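Ravport Wako bench vice: long-term review

Jaw width as sold: narrow or wide (wide tested)
Mounting: clamp-on or bolt-down (bolt-down tested)
Time in use: 15 months
Supplied with: handle, fixing bolts, one pair of soft jaw covers

The Wako is the middle model in Ravport's range of woodworking vices. It sits above the Parent, a plain clamp-on vice for occasional use, and below the Nedudach, which has a quick-release nut and costs a good deal more. All three share the same handle and the same jaw covers, so spares are easy to find.

My bench has a beech top and stands against an outside wall in an unheated garage. Most of the work done on it is planing drawer sides, cutting tenons and holding short lengths of hardwood for filing. The vice was fitted at the left-hand end, with the inner jaw let into the edge of the top so that it sits flush.

Fitting

The instructions are a single folded sheet. The drawings are clear but the hole spacing is shown for the narrow model only. Anyone fitting the wide version should mark the holes from the casting itself. The bolts supplied are long enough for a top of 52 mm with a washer under each nut. A thicker top will need longer bolts, or recesses cut from below. The work took one afternoon, most of it spent on the recess for the inner jaw.

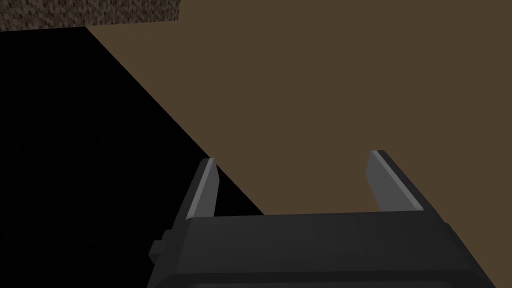

Parallel jaws, set wide apart.

Jaw alignment

A woodworking vice should close slightly at the top first. As the screw is tightened the jaw tips back by a small amount, and the faces then meet over their full depth. The Wako left the factory with the correct toe-in. A strip of paper held between the jaws was gripped at the top edge under light pressure and along the whole depth under firm pressure.

Sideways racking is less well controlled. With a narrow piece held at one end of the jaws, the outer jaw swings by 2 mm before it grips. A spacer of the same thickness at the other end cures this, and I keep a small stack of offcuts on a peg for the purpose. The Nedudach is said by its makers to have closer guide bars. I have not used one.

Screw and handle

The screw has a coarse square thread and runs smoothly once the packing grease has been wiped off and replaced with dry wax. Grease collects sawdust and turns stiff in cold weather. In March the handle needed both hands for the first turn of the morning until I made the change. It has given no trouble after that.

The handle is steel with a rubber stop at each end. One stop split in the first winter. Ravport sent a pair by post without charge.

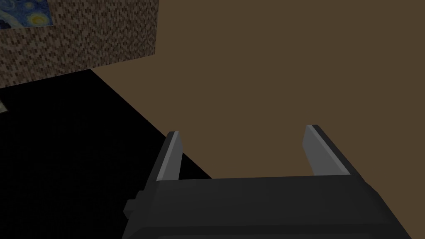
Words: Sosina Ayele
Workshop and Tools

Holding power

Planing along the grain produced no movement in any board I tried. Planing across the grain, with the board standing proud of the jaws, moved a wide oak panel slightly until the soft covers were taken off and replaced with plywood faces lined with cork. The covers supplied are too smooth for this sort of work. They are better kept for finished pieces.

Filing metal is outside what the vice is meant for, though small brass fittings were held without slipping.

Wear

The guide bars show light polishing on the underside. There is no play in the nut that I can measure. Paint has chipped from the front of the outer jaw, where the handle strikes it if allowed to drop.

For: correct toe-in, smooth screw, easy spares
Against: racking on narrow work, poor instructions for the wide model, slippery covers

Rating: four out of five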